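Suche
Suchbegriff eingeben

Sauerteig im Februar, oder: wie ich mich in ein Roggenbrot verliebt habe

18. Februar 2020
Lesezeit: 4 Minuten

Heute Morgen um sechs stand ich im Schlafanzug in der Küche und habe ein Brot angeschnitten, das eigentlich noch bis zum Abend hätte liegen sollen. Ich konnte nicht anders! Seit dem Herbst backe ich fast nur noch mit Sauerteig, und nach all den flachen, klitschigen und schief gerissenen Laiben (ihr habt die Bilder ja teilweise noch in Erinnerung) ist mir endlich das Roggenmischbrot gelungen, das ich im Kopf hatte: dunkle Kruste, saftige Krume und diese leichte Säure, die mit gesalzener Butter so wunderbar zusammengeht.

Den Anstoß gab unser Urlaub in Mistby letzten Mai. Da gab es im Hafen eine winzige Bäckerei mit genau zwei Sorten Brot, und wenn die weg waren, waren sie weg. Wir sind jeden Morgen hingelaufen, bei Wind und einmal auch bei Hagel, und haben das erste Stück immer gleich auf der Mole aus der Tüte gegessen. Auf der Heimfahrt habe ich dann beschlossen, dass ich so etwas selbst können will. Es hat nur ein bisschen gedauert, bis ich angefangen habe.

Mein Anstellgut heißt Pilura und wohnt im Kühlschrank hinter dem Senf. Angesetzt habe ich sie nur mit Roggenvollkornmehl und Wasser, und am dritten Tag roch sie so furchtbar nach altem Käse, dass ich sie fast weggeschüttet hätte. Bitte macht das nicht! Zwei Tage später war der Geruch weg und sie roch nach Apfel und Joghurt. Inzwischen füttere ich sie einmal pro Woche und vor jedem Backtag noch einmal extra, dann geht sie innerhalb eines Vormittags richtig schön auf.

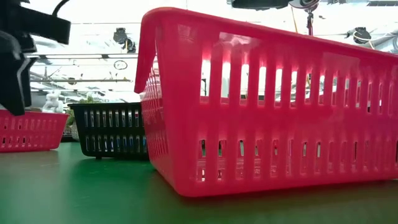

Beim Mehl habe ich lange herumprobiert und bin bei der Mühle Villalba hängen geblieben, die ihren Roggen recht grob ausmahlt. Der Teig klebt damit zwar wie verrückt, aber der Geschmack ist kräftig und nussig, und das Brot hält sich fast eine Woche. Mittlerweile bestelle ich auf Vorrat, und weil in unserer Küche kein Schrank mehr frei ist, hat sich ein kleines Lager unter dem Fenster gebildet. Für alles, was nicht staubdicht sein muss, mag ich Plastikkörbe am liebsten, ruhig knallig rosa und mit solchen Reihen von senkrechten Schlitzen in der Wand, da kommt Luft an die Leinentücher und ich sehe trotzdem halbwegs, was drin ist. Das Mehl selbst bleibt natürlich in Dosen mit Deckel. Motten hatte ich einmal, das reicht mir fürs Leben.

Jetzt aber zum Brot! Abends setze ich den Sauerteig an, mit einem guten Löffel Pilura, und lasse ihn über Nacht neben der Heizung stehen. Am nächsten Morgen kommt alles zusammen in die große Schüssel: Sauerteig, Roggen, etwas Weizenmehl, Wasser, Salz und eine Handvoll geröstete Sonnenblumenkerne. Mein Teig wiegt am Ende 1230 Gramm, das passt genau in meine längliche Form. Geknetet wird bei so viel Roggen kaum, ich rühre nur mit dem Holzlöffel, bis keine trockenen Stellen mehr da sind, und streiche die Oberfläche mit nassen Händen glatt.

Und dann: warten. Das ist für mich das Schwerste überhaupt. Ich war früher immer zu ungeduldig, habe den Teig nach einer Stunde in den Ofen geschoben und mich über die dichte Krume geärgert. Jetzt schaue ich auf die Oberfläche. Wenn das Mehl oben feine Risse bekommt und der Teig sichtbar gewachsen ist, darf er rein, vorher nicht. An kalten Tagen dauert das bei uns schon mal 3 Stunden.

Gebacken wird zuerst sehr heiß, mit einer Tasse Wasser auf dem unteren Blech für den Dampf, und nach einer Viertelstunde drehe ich die Temperatur herunter. Zwischendurch lasse ich einmal kurz den Dampf raus (Brille vorher absetzen!). Fertig ist das Brot, wenn es beim Klopfen auf die Unterseite hohl klingt. Dieses Klopfen macht mir jedes Mal eine Riesenfreude, ich klopfe meistens noch ein zweites Mal, einfach so.

Was ich als Nächstes ausprobieren will: ein Brot mit Kümmel und Buttermilch nach einem Rezept aus einem alten Heft, das ich auf dem Flohmarkt in Kevberg gefunden habe. Die Mengen sind dort für 2000 Gramm Mehl angegeben, da muss ich also noch kräftig herunterrechnen oder die halbe Straße einladen. Die Seite hat einen großen Fettfleck genau über der Backzeit, ich werde also raten müssen. Falls jemand von euch Buttermilch im Roggenteig verwendet, schreibt mir gern in die Kommentare, ob ihr dann mit dem Salz heruntergeht!

Kontakt | © 2020 | Nach oben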